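旅の地理学 第6回 配布資料
川沿いの町を歩いて読む:ゴルニッツとバンディットソープ

前回の続き

前回は海沿いの港町を扱い、最後の十分で「では川の港はどう違うのか」という問いを残したまま時間切れになりました。今回はそこから始めます。個人的には半期の授業でいちばん楽しみにしている回で、つい早口になるかもしれません。聞き取れなかったら手を挙げて止めてください。

教材にするのはゴルニッツという川港の町です。河口から川沿いに162キロさかのぼった右岸にあり、対岸は広い湿地で、今も建物はほとんどありません。海からこれだけ離れているのに、旧市街の通りには「帆布小路」「錨坂」「塩水門」と海の言葉がずらりと並んでいます。初めて地図を見たとき、私は別の町の地図を開いてしまったのかと思いました。地図で通りの名前を声に出して読んでいくだけで、この町が誰を相手に商売をしてきたかが見えてきます。

今日の用語

遡航限界:外洋船または大型の川船が、積み荷を替えずに上がってこられる上流側の限界。季節で動くことに注意。
積み替え地:荷を船から船へ、または船から荷車へ移す場所。遡航限界の近くにできやすい。
滑走斜面:川の曲がりの内側。流れが遅く、砂がたまる。
攻撃斜面:川の曲がりの外側。流れが速く、岸が削られて水深が出る。
後背地:港に荷を送り、港から荷を受け取る内陸の範囲。
定期市特権:決まった時期に市を開き、そこで通行税や計量料を取ることを認められた権利。

このうち滑走斜面と攻撃斜面は、毎年レポートで逆に書く人がいます。曲がりの外側が深い、と体で覚えてしまうのが早いです。バスがカーブを曲がるとき、体は外側に押されますよね。水も外側へ寄せられて、そこで岸を削ります(厳密には底の流れは内側へ向かうのですが、それは自然地理の授業に譲ります)。

1 なぜそこに町があるのか

ゴルニッツの旧市街は、川が大きく西へ曲がるその外側に乗っています。つまり攻撃斜面です。水深があるので船は岸のすぐそばまで寄れますが、岸は放っておけば少しずつ削られます。だから町は早くから石の護岸を必要とし、護岸を直すためのお金を必要とし、そのために船から岸壁料を取りました。地形が税金を生んだ、と言うと乱暴ですが、市参事会の記録に残る支出のうち、護岸の修理がこれほど繰り返し出てくる町はなかなかありません。

町の少し上流には浅瀬があります。夏の終わりに水位が下がると、喫水の深い船はここを越えられません。ゴルニッツで荷を降ろし、底の平たい川舟に積み替えて上流へ向かうことになります。この「越えられない数週間」が宿屋と倉庫と居酒屋を育てました。船乗りは水を待ち、待っているあいだに食べ、飲み、靴を直し、手紙を書いてもらいます。代書人の看板が今も錨坂に一つ残っていて、現在は眼鏡店の入り口の上にかかっています。ぜひ見上げてください!

ソハイル・ギラニの『浅瀬の町』第二章(配布済みの抜粋、前半)は、この待ち時間を一種の産業として描いています。彼の文章は少し飛躍がありますが、読むと川が見たくなります。抜粋を読むときは、ギラニが町の内側の人の目で書いている箇所と、船で着いた人の目で書いている箇所に線を引き分けてきてください。途中で視点が入れ替わる段落があり、そこが議論の中心になります。

2 隣町との関係

川港の歴史は、たいてい隣の港との喧嘩の歴史でもあります。ゴルニッツの相手は22キロ下流のバンディットソープでした。同じ川の同じ岸、言葉もほぼ同じ、教会の様式まで似ています。似ているからこそ張り合ったのだと思います。

争いの種は塩でした。海から上がってくる塩はまずバンディットソープの前を通ります。バンディットソープは町の前に鎖を渡し、通る船に三日間の陳列義務を課しました。通り過ぎたければ、三日のあいだ荷を広げて町の人に買う機会を与えよ、というわけです。ゴルニッツの商人から見れば、一番いい塩を先に抜かれてしまう仕組みです。怒ります。

ゴルニッツの対抗策が面白いのです。彼らは鎖を切りに行く代わりに、陸の道を直しました。海岸の塩田から丘を越えてくる古い道に橋を架け、馬の替え場を置き、川を使わずに塩を運べるようにしたのです。船より高くつくはずの陸路が、三日の足止めを考えると引き合う。距離は同じでも、制度が変われば近さが変わる。この授業で何度も出てくる「時間距離」の、とてもきれいな事例です。

その古い道は今「塩の道」という名前の徒歩道になっていて、黄色い目印をたどって歩けます。途中の峠に立つと両方の町の塔が同時に見えるそうです。私が歩いた日は霧で、どちらも見えませんでした。また行きます。

バンディットソープの側にも言い分はあります。タンヴィール・ブハリの論文(参考文献参照)は、陳列義務で得た収入の大半が、下流側の灯火と浮標の維持に回っていたことを帳簿から示しました。夜の川を安全にしていたのは誰か、という問いです。ゴルニッツの観光案内だけを読んでいると、バンディットソープはずっと悪役のままです。両方の町の案内所で小冊子をもらってきて、机に並べて読み比べるのを強くすすめます。同じ事件の挿絵がまるで違って、笑ってしまいます。

3 歩く順番

ここからは実習を念頭に置いたメモです。川港を歩くときは、できれば水の側から入ってください。駅から歩くと、町の背中から入ることになります。ゴルニッツの駅は旧市街の東、かつての堀の外にあり、駅前通りは鉄道が来てからの町です。それはそれで見る価値がありますが、最初に見てしまうと町の向きが分からなくなります。

おすすめは、対岸の湿地から出る渡し船です。朝は七時から動いていて、料金は船の上で払います。川の真ん中まで来ると、旧市街の家並みが一斉にこちらを向いているのが分かります。切妻の三角がそろって川に面し、てっぺんに荷を引き上げる梁が突き出しています。家が川に顔を向けている、という言い方を教科書で読んでもぴんと来なかった人が、ここで「ああ」と声を出します。私はその声を聞くのが好きです。

船を降りたら塩水門をくぐり、そのまま錨坂を上がります。坂は曲がっています。まっすぐな坂では荷車が止まらないからだ、と地元では説明されますが、バブル・ミンハスは敷地境界の調査から、坂の曲がりは護岸を一度後退させた跡だと論じています。どちらが正しいか、現地で考えてみてください。手がかりは坂の途中、左手の石段の不自然な幅です。

坂の上が市場広場です。広場の形は細長い台形で、川側が狭く、陸側が広くなっています。陸から来る荷車が向きを変えるための広さが、そのまま残ったものです。広場の石畳には鉄の輪がはめ込まれていて、これは布の長さを測る基準でした。靴で踏みつけて通り過ぎてしまう人がほとんどなので、見つけたら足を止めて、隣の人にも教えてあげてください。

広場の北にある聖堂の塔は上がれます。階段は397段。途中に踊り場が二つあり、一つ目の窓から見えるのは川の上流側、二つ目は下流側です。急いで頂上まで行かず、二つの窓で必ず止まってスケッチをしてください。頂上に着いてからでは、足が笑って鉛筆が持てません(経験談です)。

4 食べものから後背地を読む

さて、後背地の話をします。地図に線を引いて「このあたりまでが後背地」と言うのは簡単ですが、歩いている人間にはもっといい道具があります。市場の食べものです。

ゴルニッツの朝市では、粉もの、燻製の川魚、酢漬けの根菜、それに塩気の強い羊のチーズが売られています。粉は上流の平野から、羊のチーズは塩の道の峠のあたりから来ます。川魚はすぐ目の前。つまり屋台を端から端まで歩けば、後背地を断面図で見たことになります。素敵な道具だと思いませんか。

小麦の粉を練って発酵させたものを、焼くか、ゆでるか、蒸すか。この違いも地理の材料になります。焼くには窯と、窯を満たすだけの薪がいります。町が共同の窯を持っていたところでは、焼く日が決まっていて、大きく日持ちのするパンになりがちです。蒸すほうは鍋と水と小さな火で足ります。船の上や間借りの部屋でもできます。川沿いの積み替え地で蒸した生地の食べものに出会ったら、燃料のこと、住まいのこと、そして誰がそれを持ってきたのかを考えてみてください。

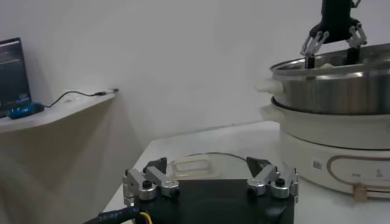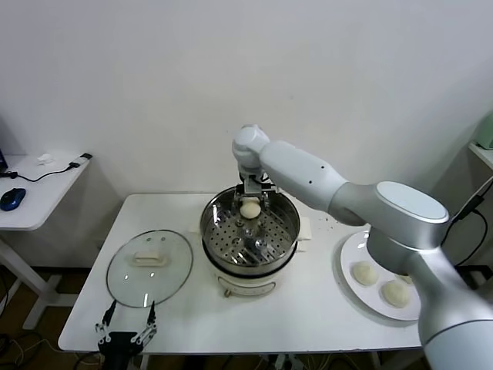 図4 2枚目:蒸し器と、丸い蒸しまんじゅう。

比較のために、もう一つの町アグベコにも触れておきます。アグベコは潟湖の奥にある町で、川港とは成り立ちが違いますが、水を待つ時間があるという点でゴルニッツによく似ています。こちらは潮です。潟の口は満潮の前後にしか通れないので、舟は一日に二度、まとまって着きます。そのため市場も一日に二度盛り上がります。昼間に行って「静かな町ですね」と書いたレポートをもらったことがありますが、潮汐表を見ずに行くとそうなります。

アグベコの市では、生地を蒸したものと葉で包んでゆでたものが隣どうしで売られています。売り手は互いに別の集落の人で、舟の着く桟橋も別です。食べものの並びが桟橋の並びと同じ順番になっている、というのはアルサラン・ゴンダルの聞き取り調査で分かったことで、私はこの報告を読んだ夜、興奮してなかなか寝つけませんでした。市場の配置図と桟橋の図は次回配ります。

注意を一つ。食べものの起源を一つの町に決めてしまうのは危険です。「発祥の店」という看板は、ゴルニッツだけでも川沿いに三軒あります。レポートでは、発祥がどこかより、いつから発祥を名乗り始めたかを調べるほうがずっと実りがあります。看板の書体や、店の登記、古い絵はがきが頼りになります。

5 橋がかかったあと

ゴルニッツに最初の固定橋がかかると、渡し船の仕事は減り、船は橋脚のあいだを慎重に抜けなければならなくなりました。続いて鉄道が来て、荷は川から線路へ移ります。倉庫街は長いこと空いたままでした。

ここで観光地理の話になります。倉庫街が宿や工房に変わったのは、ずっとあとのことです。きっかけは一軒の自転車屋でした。川沿いの引き船道、つまり昔は馬が船を引いて歩いた道が自転車道として整えられ、河口からゴルニッツまで何日かかけて走る人が増えたのです。引き船道は馬のための道ですから、勾配がほとんどありません。自転車には理想的です。荷を運ぶために平らにした道が、遊びに来る人を運ぶ。私はこういう使い回しの話になると止まらなくなります。

宿の間隔にも注目しましょう。自転車旅行者向けの宿は、かつて馬を替えた場所とよく重なります。馬の一日と自転車の半日がだいたい釣り合うからだ、というのが私の仮説ですが、まだきちんと検証していません。誰か卒論でやりませんか。資料はお貸しします。

変化には困ったこともあります。夏の錨坂は人で埋まり、一階はみやげもの店ばかりになりました。肉屋と金物屋が坂から消え、住んでいる人は駅の東まで買い物に行きます。市は一階の用途を制限する条例を出しましたが、効き目については評価が割れています。シャワイブ・シャイフは、条例の対象から裏通りが外れたことで、みやげもの店が裏通りに移っただけだと見ています。肯定的な見方も文献リストに入れておいたので、両方読んでから自分の考えを書いてください。

6 実習の準備

持ってくるもの:鉛筆(インクは渡し船でにじみます)、方眼の手帳、底の平らな靴、巻き尺、小銭。双眼鏡はあれば便利ですが、班に一つで十分です。

地図は二種類使います。一つは現在の市街図、もう一つは橋がかかる前の測量図の写しです。後者は教務で受け取ってください。縮尺が違うので、重ねる前に塩水門と聖堂の塔の二点を合わせること。広場の角を基準にすると、広場は一度広げられているので合いません。

スケッチは上手でなくてかまいません。線が何を示すのか、横に言葉で書き込んであるものを高く評価します。「傾いた三角」「その上の棒、荷揚げ用か」「一階だけ石」、こういう書き込みがあると、あとで読み返したときに町が立ち上がってきます。写真はもちろん撮ってよいのですが、写真だけを貼ったノートは受け取りません。

聞き取りをする場合は、市の朝は避けてください。売り手の皆さんは忙しいです。片づけが始まる十一時過ぎがちょうどよく、買い物を一つしてから話しかけると会話が続きます。

7 課題

次の三つから一つを選び、本文1枚、図1枚にまとめて提出してください。

課題A 自分の知っている川沿いの町を一つ取り上げ、攻撃斜面と滑走斜面のどちらに中心があるかを地図で示し、その理由を考察する。海沿いに住んでいて川の町を知らない人は相談に来てください。

課題B 競い合う二つの町の観光案内を読み比べ、同じ出来事の書き方の違いを表にする。表のあとに、それぞれの案内が触れていないことを一段落で書く。

課題C 市場、商店街、または大きな食料品店を端から端まで歩き、売られている食べものの産地を白地図に落とす。加工品は原料の産地が分かる場合だけ含める。

配点は100点のうち図が半分です。図に時間をかけてください。毎年、文章は立派なのに図が締め切り前夜のものだと一目で分かる提出があります。

よくある質問から

渡し船が欠航したらどうするのか。
橋を歩いて渡ります。橋の歩道は上流側にしかないので、家並みの正面は見えにくくなりますが、護岸の石の積み方はむしろよく見えます。古い石と新しい石の継ぎ目を探してください。

塔の階段が難しい場合は。
聖堂の向かいにある市立文書館の三階の窓から、川の下流側が見えます。エレベーターがあります。上流側のスケッチは護岸の遊歩道で代えられますので、事前に知らせてください。

ギラニの本は全部読むべきか。
授業では抜粋で足ります。ただ、第五章の洪水のくだりは本当にいいので、時間のあるときにどうぞ。図書館の本には先輩の書き込みがあり、そこも含めて楽しめます(書き込みを増やさないでください)。

参考文献

ギラニ、ソハイル『浅瀬の町』第二章、第五章
ブハリ、タンヴィール「陳列義務と川の灯火:バンディットソープの帳簿から」
ミンハス、バブル「錨坂の敷地境界と護岸の後退」
ゴンダル、アルサラン『アグベコ市場聞き取り報告』
シャイフ、シャワイブ「一階の条例、裏通りの店」

次回は潟湖の町アグベコを詳しく扱います。潮汐表の読み方から始めますので、配布済みの練習問題の一と二を済ませてきてください。色鉛筆が二色あると作業が楽です。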